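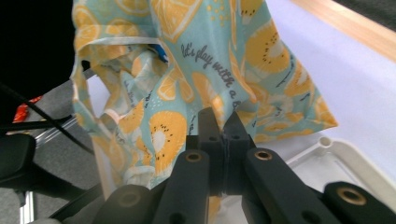

Ticket opened 29/07/2018 by Nadhirah Lumenta. The Jarkow jaws have started losing their grip at the end of a close, and they do it politely, with no error and no beep. Trigger goes all the way in, the readout says the width is zero, and the part slides out anyway. Metal is fine. Foam is fine. Cloth is where it goes wrong, and the fruit-print bag has become the official complaint department: if the black tips can pinch one narrow fold of it and stay shut, I count the pair as healthy. The Pluvberg pair passes this on the same bag, which I mention only because I argued for buying the Jarkow.

Tried so far:

Re-zeroed the width reading with the jaws shut. No change, though the zero is now a very handsome zero.

Swapped the tips left for right. The slip moved to the other side for a while and then came home.

Checked the brass bushings for play. The lower pair wiggles a little. The manual says a little wiggle is normal and does not say how little.

Ran 200 closes on a single layer of cloth with each pair. Jarkow held 89. Pluvberg held enough that I stopped being interested.

Pulled the cable off and ran it again bare, in case the weight was twisting the wrist. Same result, and much nicer to hold.

Status: open. Priority: I set it to high and the system set it back to normal.

Update, August. Moved on to holding both hands over the table at once, one gripper each, with the fish tofu bag sitting on the cloth and the white tray beside it. Shiny pouch and limp fabric in one pile is a mean test, and I recommend it to anybody who thinks their gripper is finished.

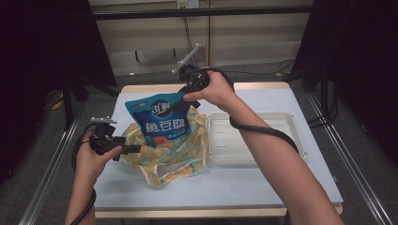

Sulastri Harahap wrote back that the zero reading is taken at the trigger and not at the tips, so any slack in the linkage gets reported as a perfect close. She wants the lower bushings replaced before anyone touches the software, and she would like the Fasley controller left out of this entirely until then.

Fine. Bushings ordered, 2 per gripper. Fasley is back in its drawer.

Leaving the ticket open until they come in. Next run uses the same bag and the same count.

2 comments
0 shares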